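Unit 4: From Demonstrations to a Grasp Policy

Reading for this unit: the Skunia toolkit manual, chapters on time alignment and on dataset filters. Bring a laptop with the toolkit already installed. The lab machines will have it, but there are fewer of them than there are of you.

4.1 Where we are

In the last unit we wrote a position controller for a parallel gripper and tuned it on rigid blocks. The controller knew the width of the block and closed to that width. In this unit the object is cloth, which has no fixed width, and the command comes from a learned policy. The policy takes the current wrist image and the finger opening, and puts out a short run of future hand poses and finger openings. Everything below the policy stays as it was. The low-level loop still runs at 100 Hz and still enforces the force limit.

4.2 The data

We use the Flosora set, recorded with hand-held grippers in ordinary rooms. Each episode has three streams: wrist video, hand pose, and finger opening. The copy on the course server has 62 episodes of cloth handling. That is a small set, and you should expect a policy trained on it to be brittle.

The streams do not share a clock. Video frames are stamped when they reach the recorder, so they always carry a later time than the moment they show. The pose stream has a much shorter delay. If you train on the raw stamps, the policy learns to act late, and on cloth this usually means the fingers close after the hand has begun to lift.
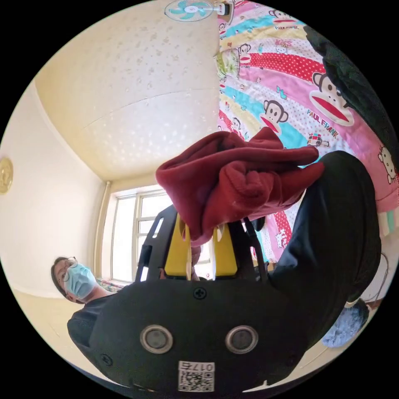 Alignment comes first. Run the Ident script on each episode before anything else. It estimates the video delay by comparing motion in the image with motion in the pose stream, and it writes one offset per episode. It needs a stretch of clear hand movement to work on. When it picks an offset, check it by eye at a moment of contact. With the dark red cloth bunched between the yellow fingers, the opening value on that frame should already be at its holding level. If the plot still shows the fingers closing, the offset is wrong. Correct it by hand and note the change in the log file.

The delay we measured on our own recorder was 43 ms. Do not copy that number into your config. Use what the script gives you.

4.3 Masking and cropping

A wrist camera sees a lot besides the object. A striped blanket covered in cartoon faces has far more edges and color contrast than a plain garment, and a small network will happily key on it. Two things help:

Crop toward the fingers. Keep enough margin that the cloth is visible before contact.

Apply color jitter to the whole image, fingers included. Jittering only the background needs a segmentation mask, and bad masks do more harm than no masks.

Faces are blurred by the Bajwa filter as a separate pass. Run it after Ident and before cropping. The order matters — Ident uses the full image, and the filter expects the original resolution.

4.4 Training target

Predict relative poses, measured from the hand pose at the current frame. Absolute poses tie the policy to the room it was recorded in. The finger opening is predicted as an absolute value in millimeters. Students often make it relative as well, and the error then builds up over a long hold until the cloth slips.

Split by episode. Neighboring frames are nearly identical, so a split by frame will give you a very low validation loss that means nothing.

4.5 To hand in

One plot of video motion against pose motion for an episode of your choice, before and after alignment. The offsets file. Training and validation curves for two runs, one with cropping and one without. Half a page on any episode you dropped and why.

Lab machines are free until 6 p.m. Save checkpoints to your own directory, as the scratch disk is cleared overnight.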